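Chapter 7
Keying and Mattes: Deciding What Stays

When I taught my first evening class in video compositing, a student named Savvas Pappas put up his hand in the opening ten minutes and asked why we needed a whole unit on keying when his software had a button for it. I have thought about that question a great deal in the years between then and now, and in a way this chapter is my long answer to him. The button is a fine thing, and you should press it. But sooner or later you will be handed a shot where the button gives you a chewed-up edge or a ghostly gray haze over everything, and on that day you will want to know what the software was trying to do.

Let's begin with a word you will meet on nearly every page from now on. A matte is a grayscale picture that travels along with your color picture and tells the computer how solid each pixel is. White means keep it all, black means throw it all away, and the grays in between mean keep a portion. Keying is simply the job of making a matte from something already in the footage, most often color or brightness. You may also draw a matte by hand, and we will come to that in Chapter 8, but it is slow work and most of us would like the computer to do the first pass for us.
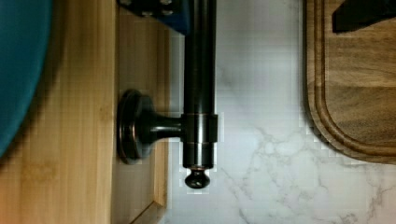
Figure 7.1. A teal curve against a pale wooden panel.

The simplest keyer of all is the luma key, which looks only at brightness. You choose a threshold, and every pixel darker than that number becomes transparent. Suppose you set the threshold at 194 on the usual scale that runs from 0 to 255. A pixel at 193 vanishes and a pixel at 195 stays, and so you get a hard, jagged edge that flickers from one picture to the next as the camera noise nudges values back and forth across the line. For this reason nearly every luma keyer gives you a second control, called softness or tolerance, which spreads the change over a range of values. Try it with a very small softness first, then a large one, and watch the hair on your subject's head as you drag the slider. Hair will teach you more than I can.

Color keying works along the same lines, with hue and saturation brought into the decision. Here you pick a color to remove, and the keyer measures how far each pixel lies from the one you picked. Near pixels go, far pixels stay, and the ones at a middling distance become partly transparent. It sounds tidy, and on an evenly lit screen it very nearly is! The trouble comes from shadows, from wrinkles in the cloth, and from the color that bounces off the screen and lands on your actor's shoulders. We call that last one spill, and there is a section on it later in the chapter.
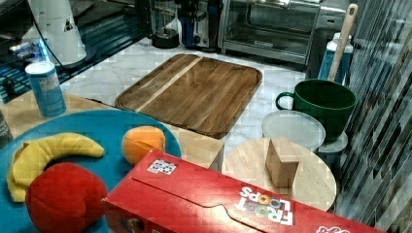

A word about order, which my students always want to hurry past. Clean up noise before you key, and do your color grading after. If you grade first, you may push two colors closer together that the camera had kept nicely apart, and then no amount of fiddling will separate them again. My colleague Kerttu Salminen keeps a note with this rule taped to her monitor, and I once caught her breaking it anyway (she was in a hurry, and the shot had to be keyed over again the next morning).

You should also get into the habit of looking at the matte by itself. Every keyer has a view for this, sometimes called alpha view and sometimes just matte. Stare at the finished composite and your eye will forgive all sorts of things, especially on a busy background. Switch over to the plain black and white picture and the holes in your actor's chest show up at once, along with the faint gray dirt in the corners that you were sure you had cleared away. 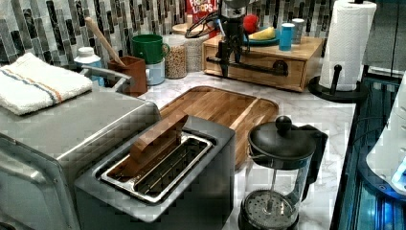
Before you start the exercises, copy the Emley folder from the course files to your own drive. It holds a single clip of 2,528 frames, shot against a green cloth that was hung in rather a hurry, with a bright patch on one side and a deep crease on the other. Work on the first 2,000 frames only. The rest has a lighting change in it, and we will need that for the chapter on animated settings.

7.1 Your First Luma Key

Open the clip and add a luma key to it, leaving every control at its default. Turn on the matte view and play a few seconds. Then stop on any frame you like and write down the threshold value before you touch anything - you will want to find your way back to it.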